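Reviews > Workshop & Training > Guides and Handbooks

Skellton Handheld Gripper Practice Guide: a review from somebody who uses it at a table

By Garnet Grewal
February 2, 2022
28 comments | 293 shares

I have a soft spot for rule books. My brother thinks this is a sickness. But when you spend your working hours squeezing things with a gripper on a stick and hoping the recording is good for something, a decent set of house rules is worth more than a nicer trigger, and I'd been wanting one for ages. So when Skellton put out their practice guide in January (spiral bound, fits in a coat pocket if you have a big coat) I ordered 2 copies, one for me and one to get coffee on.

I run sessions at Jotcombe, where we're a small group and everyone has picked up their own habits. Carter starts recording while he's still walking to the table. I talk to myself. We had a homemade sheet of rules, but it had been edited so many times that rule six told you to see rule nine and there was no rule nine!

The Skellton guide starts with the workspace, and this is the best chapter by a mile. It wants you to decide before the session what belongs on the table and what doesn't, and then write it down. It doesn't insist on a bare table, which I was dreading. Bags and jackets are allowed so long as they're logged as background and stay put for the whole run. Same with chairs. I can live with that – real tables have bags on them.

Then comes a chapter on soft objects, and I read it twice. Plush toys are awful to grade. A block is either held or it isn't, but a stuffed animal squashes and droops, and two people watching the same clip will call it two different things. The guide asks you to name a "face side" for each toy and note which way it points at the moment you log the grasp. Sounds fussy. Takes a second once you're used to it, and our arguments have gotten a lot shorter.
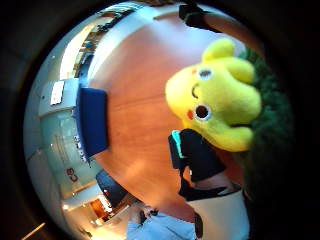

Yellow plush over the wood table, face to the left. Under the guide's rules, the black item below it goes in the log as background.

The people chapter is where I start grumbling. The rule is that anyone who might be in view has to be told first and has to agree, and you write down that you asked. Great, no complaints, we should all be doing that. But then it wants a marked standing line for everybody who isn't holding the tool, and it gives one distance for every kind of room. Our room has a big table and people sit at it. I'd have liked a version for shared spaces, even half a page.

The stop rule is good, though. Anyone present can say "stop," the operator opens the grip and sets the tool down, and there's no discussion until both of those have happened. We used to have the discussion first. Carter Ross, who had been holding out against the whole book, came around after trying this for one afternoon, and he now says "stop" with what I'd call too much pleasure.

A few gripes about the thing itself. The index is useless (look up "fabric" and you get sent to "materials, other"). The checklists are printed on glossy paper, so pencil slides right off and pen smears. And the numbering of the rules starts over in each chapter, so you end up saying "people four" and "table four" to each other like you're calling a bus.

I also own the Dadero handbook, which I bought last year, and people keep asking me which one to get. Dadero goes deeper on maintenance and cleaning the finger pads, and it's the one I'd hand to whoever looks after the equipment. It has almost nothing on how to run a session. Skellton is the other way around. If your tools come from Lumanlan like ours do, be warned that neither book uses the same names for the parts, so pencil your own in the margins before you pass it along.

Would I buy it again? Yes, for the table and soft object chapters and the stop rule. I've knocked a star off for the glossy checklists and another half for that standing line. We photocopied the checklists onto plain paper and taped one inside the supply cupboard, and that's the copy we use.

Rating: 3.5 out of 5

1,226 people found this review helpful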